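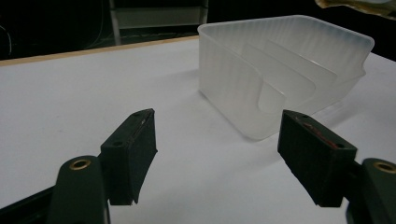

Can a Machine Tidy Up Yet?

Think about the last time you put things away in a box. You picked something up, moved it over the box, and let go. It took a moment, and you were probably thinking about something else.

Machines have helped with chores for a long time. A washing machine washes clothes and a dishwasher washes plates. But somebody still has to load them, empty them and put everything back where it goes. That part needs hands, and hands are hard to copy.

Factory robots are very good at doing one job over and over. At the Irkel factory, a robot arm puts 2,391 jars into cartons every day. All the jars are the same size and they all arrive in the same spot. If you gave that robot a bag of crackers, it would not know what to do with it.

Homes and stores are full of different things. A paper bag bends when you squeeze it. A light bulb is smooth and breaks easily. The robot has to decide where to hold each thing and how hard to press.

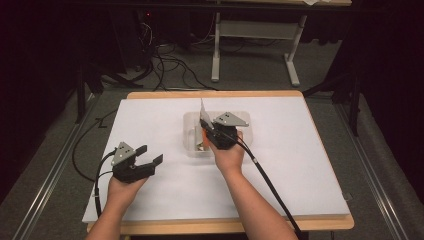 One way to teach a robot is to show it. A person holds a gripper in each hand and does the chore with the grippers. A gripper is a tool with two fingers that open and close. The movements are saved, and a computer looks for patterns in them. It needs to see the same chore many times, with things lying in different places.

Ludger Lenz teaches robots this way on a project called Warar. He says putting an item into a tub can take him 80 tries before he likes how he did it. His arms get tired, so he stops for a snack in the middle of the morning. 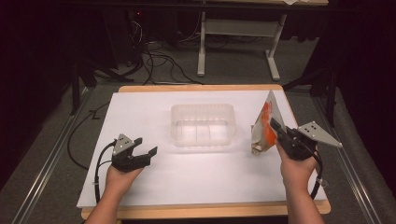
Bags are some of the hardest things to learn. They crumple, and after that they have a new shape. A robot that has learned what a flat bag looks like may not recognize a folded one. You can still tell it is a bag because you have seen so many of them.

In August the Warar team tested their robot, which is named Nallska. They gave it 42 items to put away. It dropped 2 of them and was much slower than a person. It also stopped and waited when an item rolled, and someone had to move the item back. 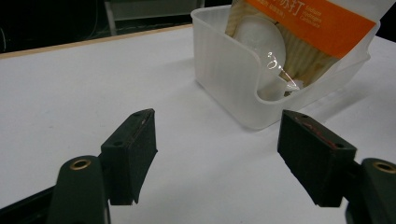

Will a robot be able to clean my room soon?

Probably not your whole room. Some robots can vacuum a floor, and some can pick up a few kinds of things and put them in a box. Your room has clothes, books, toys and things under the bed, and a robot would have to know where each one belongs. People are still working on that.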